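January, kitchen bench, started 7:40 in the morning

OK, writing the plate rules down properly, after saying them out loud to people for weeks and then forgetting half of them myself! These are for the Chae bench only. The Senero bench has its own sheet and a different table height, so please don't copy anything across without checking it first.

Starting with clearance, which is where I keep getting sloppy. The old Uvico checklist we inherited says the gripper has to come "safely above" the rack before any sideways move. Safely above what, though? The base? The prongs? A plate standing on edge is a lot taller than the prongs and it's the plate I clip every time. So the new wording is: clear the tallest thing in the rack, plates included, and then go up a bit more. I set the travel height at 265 mm off the tabletop and left it there all morning (it felt silly and high at first, and then I stopped noticing).

Second rule, and I'm going to be a pain about this one: no sideways travel with the finger tip down between the slots. Straight up, then over. I know it's slower. I know the teleop feels great when you sweep it out in one curve. Do it on your own bench!
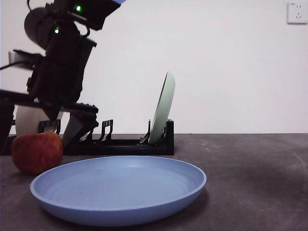

Then there's the question of what else gets to be on the table. I went back and forth on this. Cadance, our logging tool, doesn't care, it'll record anything you put in front of it. But if the task sheet says plates and there's fruit out too, the fruit has to be on the sheet as well, by name, with a word on where it started. Otherwise whoever labels the episode has to guess if it was a distractor or a target, and I've been that person, and it's no fun at all. Same goes for color. Write "light blue plate" or "mint green plate", never "plate 1".

Speed: I dropped the cap near the rack to 13 percent for approach and kept it there for release too. Might be too cautious. I'd like to try it a notch higher once the slot positions are re-measured, but one change at a time.

Stopping. Whoever is driving keeps the stop within reach, no exceptions for "just one quick one". If you hit it, the episode gets flagged and kept. Please don't delete those! We have 590 episodes on the drive for this task and I can't tell which ones had a stop in them, which makes me want to lie down on the floor.

To do:
- re-measure slot positions, rack has been shoved at least once
- tape marks for the rack feet
- ask for a field in Cadance for stops, a checkbox would do
- print these rules, version 2, and take the Uvico sheet off the wall
- cable slack at the upper joint, look at it again before the long run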